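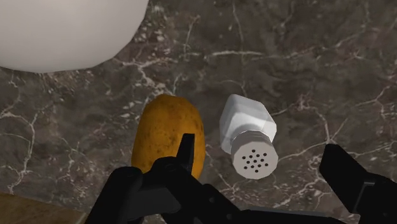 Speaker notes, part two: sealing and stain testing of natural stone in rented kitchens. Part one covered delivery and templating, and Izzati Menon has those notes. Start with absorption, as most of the complaints we receive trace back to it. A polished surface reflects light well and still takes up liquid through pores and fine fissures. Dark stone hides this better than light stone. On a brown and charcoal top with a dense web of white veins, like the one on the opening slide, a small oil mark can sit among the gray patches for months before a tenant reports it. The inspection sheet therefore asks for a low-angle light check as well as a look from standing height.

Slide 2. Scope. The review covers 106 kitchens in the Maltira and Plunach buildings. All tops were supplied through Chraibi under a single order. Engineered quartz is excluded. If someone asks about quartz, say that it is handled under the other contract and move on.

Slide 3. Two kinds of damage. Define the terms slowly, because the maintenance staff use them interchangeably. A stain is foreign material inside the stone. An etch is a change to the surface itself, caused by acid acting on calcite. Lemon juice, vinegar, tomato and most bathroom descalers will etch marble. A penetrating sealer slows staining. It has almost no effect on etching. Repeat this last point. Last year's tenant leaflet said the opposite and copies are still in the kitchen drawers.

Slide 4. The water drop test. Clean the area with neutral soap and let it dry overnight. Place a drop of water the width of a coin in three spots: next to the sink, next to the stove, and one spot that gets little use. Cover each with an upturned glass to limit evaporation. Check at five minutes and again at fifteen. Blot, then compare the color with the dry stone beside it. Darkening at five minutes means reseal now. Darkening only at fifteen means reseal at the next scheduled visit. No change means leave it alone. Veins can absorb at a different rate from the body of the stone, so place at least one drop across a vein.

Slide 5. Results. Read the chart from left to right. Bouchra Saber ran the tests in Maltira and Amr Ait Ali ran them in Plunach, with the same procedure and the same soap. Sink positions failed more often than stove positions in both buildings. The little-used spots mostly passed. Our reading is that daily cleaning product wears the sealer faster than cooking does. The data do not prove this. We did not record which products tenants used, and the new form has a line for it.

Slide 6. Resealing procedure. Mask the sink rim and the wall joint. Apply a thin, even coat with a lint-free cloth, working in sections no wider than an arm's reach. Wait for the time printed on the container. Wipe off all residue before it hazes. Buff with a second dry cloth. A second coat is applied only where the first was taken up completely. Hazed residue is the most common callback and it comes from too much product. Remove it with a little fresh sealer on a cloth, then wipe dry at once.

Slide 7. Cost. The Drandance quote for sealing all units in one round is $2,640 in materials, labor not included. Ismail Lamrani has the labor breakdown. Testing first and sealing only the failures reduces the materials line, but it adds a visit to every unit that fails. Do not give a preference here. The owners will want to discuss it after the break.

Slide 8. Poultice for oil stains. Mix baking soda and water to the thickness of peanut butter. Spread it past the edge of the stain, cover with plastic film, tape the edges, and leave for a full day. Remove the film and let the paste dry completely before lifting it with a plastic scraper. Repeat if a shadow remains. Do not use this method on an etch. Etches need repolishing, and that work goes to the stone contractor.

Questions. Expect one on cutting boards and one on hot pans. Boards: yes, always. Pans: use a trivet, as thermal shock can open an existing fissure. Zarmeena Tarar will take anything on lease wording. The revised inspection sheet goes out in September.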